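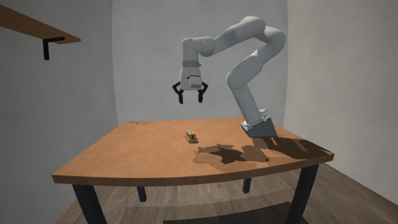
Rechercher dans l'entraide Tapez votre recherche OK

Mon levain ne monte plus depuis que j'ai changé de farine, je le jette ou pas ?

Marmotte_du_38

Bonjour à tous ! Je viens vers vous parce que je commence à désespérer un peu. J'ai un levain de seigle qui va sur ses deux ans, un bon gros levain bien costaud qui doublait en une matinée sans rien demander. Je le nourrissais avec la farine du moulin de Morais, achetée en gros sac, et tout allait bien jusqu'en février. Le moulin était fermé pour travaux, j'ai donc pris une farine de blé T65 au supermarché (la marque Jasen, le paquet d'un kilo, rien de fou) et depuis, c'est la cata.

Il fait quelques bulles sur le dessus, il sent une odeur un peu bizarre, entre la pomme trop mûre et le dissolvant, et surtout il y a une couche de liquide gris qui se forme pendant la nuit. Je le rafraîchis tous les soirs vers 21 h avec le même poids de farine et d'eau, comme avant. Le bocal est sur le plan de travail, côté fenêtre, et je mets le chauffage assez bas en ce moment.

J'ai quand même tenté un pain vendredi, résultat : une brique. Mon fils s'en est servi pour caler la porte du garage, c'est vous dire. La croûte était jolie pourtant, mais dedans c'était tassé, collant, avec un seul gros trou juste sous le dessus.

Est-ce que je le jette et je repars de zéro ? Ça me ferait mal au cœur, je l'ai trimballé pendant un déménagement sur mes genoux dans la voiture... Et si je dois recommencer, avec quelle farine ? Merci d'avance !

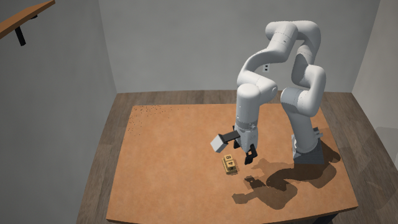
Ah, j'oubliais, pour l'eau je prends celle du robinet, je n'ai jamais filtré ni rien. Et j'ai changé de bocal en même temps que de farine, l'ancien avait un éclat sur le bord. Je ne sais pas si ça joue. Le nouveau est plus étroit et plus haut, avec un couvercle que je pose sans visser.

Fournil-et-compagnie

Surtout ne jette rien ! Ton levain a faim, c'est tout. Le liquide gris, c'est l'eau qui se sépare quand il a mangé tout ce qu'il avait à manger, et l'odeur de dissolvant va avec. J'ai eu exactement la même chose quand je suis passée du seigle au blé, j'étais persuadée de l'avoir tué, et il est reparti en moins d'une semaine.

Déjà, le seigle complet et la T65, ça n'a rien à voir. Le seigle complet garde les enveloppes du grain, c'est plein de minéraux et de bonnes petites bêtes, et un levain s'y plaît énormément. La T65 est bien plus raffinée, il y trouve moins son compte, surtout si tu le bascules d'un coup. Ajoute à ça une cuisine fraîche et un bocal collé à la fenêtre en plein hiver, et tu as ta réponse je pense.

Moi je ferais comme ça. Tu vides le liquide (tu peux le mélanger aussi, mais ça donne un goût très acide), tu prends une petite cuillère à soupe de levain, pas plus, et tu lui donnes une bonne ration : 50 g d'eau tiède et 50 g de farine, moitié seigle complet, moitié ta T65. Tu mélanges bien, tu racles les bords, tu mets un élastique au niveau et tu le poses dans le four éteint avec juste la lampe allumée. Attention à ne pas oublier qu'il est dedans au moment de préchauffer pour un gratin - je parle d'expérience, et j'ai pleuré.

Tu recommences matin et soir. Pas seulement le soir ! Avec un peu de chaleur, une fois par jour ça ne lui suffit pas. Au bout de trois ou quatre jours tu devrais le voir grimper au-dessus de l'élastique. Tant qu'il ne double pas franchement, ne fais pas de pain avec, fais des crêpes ou des crackers avec ce que tu retires. Pour les crackers, un filet d'huile d'olive, du sel, des graines de sésame, tu étales le plus fin possible et hop, au four jusqu'à ce que ça dore. Chez nous ça ne tient pas jusqu'à l'apéro. 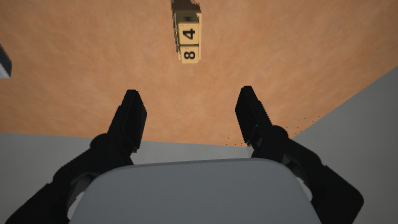 Une fois qu'il est bien reparti, tu peux diminuer le seigle petit à petit si tu veux un levain de blé. Perso j'en garde toujours une cuillerée à chaque rafraîchi, il est plus régulier et je le trouve plus parfumé. Et puis fais-toi une réserve : tu étales une fine couche de levain bien actif sur du papier cuisson, tu laisses sécher à l'air libre, tu casses en paillettes et tu ranges ça dans un petit pot fermé. Le jour où il lui arrive vraiment malheur, un peu d'eau, un peu de farine, et tu retrouves le même.

Pour le bocal, étroit et haut c'est très bien, on voit mieux la pousse. Couvercle posé, parfait. L'eau du robinet, si elle sent fort le chlore, tu la laisses reposer une heure ou deux dans une carafe, sinon tu n'y touches pas.

Par contre si un jour tu vois des traces roses ou orange, ou des poils de moisissure, là oui, poubelle direct et on lave tout. Mais du gris liquide, non. Tiens-nous au courant !!

pascal_lutport

Moi j'utilise de la levure en sachet et j'ai jamais de problème.

Mie_de_rien

D'accord avec Fournil pour l'essentiel, j'ajoute juste un truc sur la cuisson vu que tu parles d'un gros trou sous la croûte. Chez moi c'était une pâte pas assez levée, je la mettais au four à l'heure de la recette sans la regarder. Maintenant j'appuie doucement avec un doigt fariné : si la marque remonte tout de suite, j'attends encore, si elle remonte lentement, j'enfourne. En hiver, ça me prend parfois le double du temps indiqué.

Et laisse refroidir complètement avant de couper, la mie colle toujours quand on l'attaque chaude (je sais, c'est dur).

Marmotte_du_38

Merci merci ! Bocal dans le four avec la lampe dès ce soir, et un mot scotché sur le bouton pour que personne ne l'allume. J'ai retrouvé un fond de seigle de Morais dans le placard, ça devrait suffire pour les premiers jours. Pascal, je note pour la levure, mais je m'y suis attachée à mon bocal ! Fournil, tes crackers, tu les cuis à combien ?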